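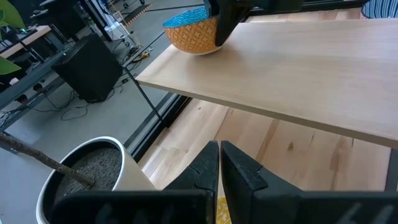 Page 2 of 17

Wrist camera view partly blocked by the fingers – move the camera or change the fingers?

Posted by pelness_bench, 9th June

I'm comparing two sets of fingers on a two-arm setup. The black faceted ones are on both arms right now. One arm holds a patterned bowl by its side, and the view comes from the other arm's wrist camera. The fingers and the gripper body take up most of the bottom of the view, and the gap between them is narrow. I can see the other gripper's finger on the orange outside of the bowl well enough, but when my own fingers go in for a grasp I lose the rim. The other set is the Harel slim pair, which I haven't mounted yet. Should I swap fingers first or raise the camera?

Zestomstead

Raise the camera first. It's one bracket and you can put it back. I moved mine up 5 mm in December and tilted it down a little, and that was enough to keep the rim in view until contact. You will have to redo the hand-eye calibration afterward, so save the old one under a different name.

Don't change both at once or you won't know which one helped. Run the same bowl from the same start pose each time. Also, your view takes in a lot of floor, with the speaker and the cables and the plant pot. If you're feeding that to a policy, crop it or keep everything where it is between tests.

dow794

Slim fingers are better. I have the Harel ones and never went back.

harel_user_17

Depends on the bowl. Slim fingers show you more but they have less contact on a curved side, and mine let a glazed bowl rotate when I lifted it by the rim. The matte texture on your current ones is worth keeping. I'd try the bracket – then the slim pair with grip tape on the pads if you still can't see.

2 people marked this reply as helpful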